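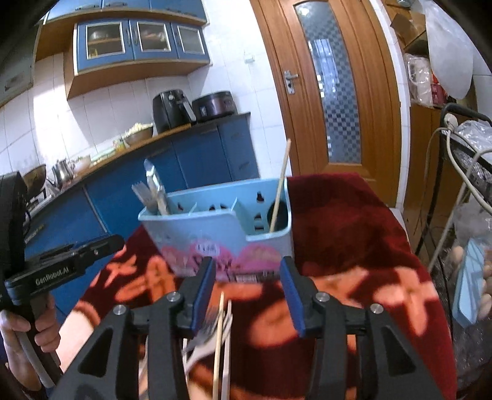

Home | Older posts | About me | Write to me

Thursday, June 11, 2020

My old account and the 32 wrong letters

I have wanted to write this down for some days, while I still remember the order of things.

On Monday evening I received an e-mail from Thevar, the shop where I used to buy train tickets and phone credit. It said that my password was changed. I did not change it. I had not opened that account for two years, and I had forgotten that my old address in Urnthorpe was still in it, together with a bank card which is expired now.

First I thought the e-mail itself was the trick, so I did not press the link. I typed the address of the site by hand and tried to enter. My password was refused. Then I asked for a new one, and the code came to my phone, so at least the phone number was still mine.

Inside I found 32 messages sent in my name to other customers. All of them had the same text, with a link to a "refund form." One of these customers was Hema Poduval, my former colleague, and she had already written to me to ask if I was well. I felt very ashamed, although I know it was not my doing.

Gareth Dunmore from the help desk answered me the next morning. He was polite. He said that 271 accounts were entered in the same way, with passwords taken from another site. I believe the other site was Hollota, a recipe forum, where I used the same password. I am almost sure of it, but I cannot prove it.

What I have done since then: I closed both accounts, and I wrote to each person who received the message. I also changed the password of my e-mail, which I should have done first. My cousin Parvathi Rao told me to use a password manager and I have started, but it is slow work. I keep finding accounts I do not remember making. Yesterday it was a site for printing calendars.

If you got a strange message from me through Thevar, please delete it and do not fill in the form. I still wait for an answer from Hollota.

Filed under: Computers and worries | Tags: passwords, e-mail, accounts

Print this post | E-mail this to a friend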